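**Groleck kit – grip force drops after warm-up**

Hi again, following up on Wednesday's reply. I flashed the Culard firmware like you said and set the force limit to 70. Runs fine for 24 cycles, then the fingers stop closing all the way and the log throws a stall warning – same one every time. Swapping to cable 2 changed nothing.
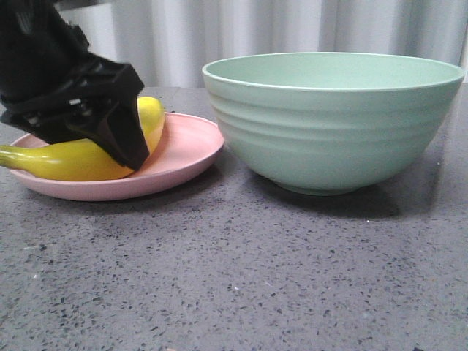
I haven't touched the finger screws yet. Should I, or does that void the Prunano warranty? Happy to send the full log!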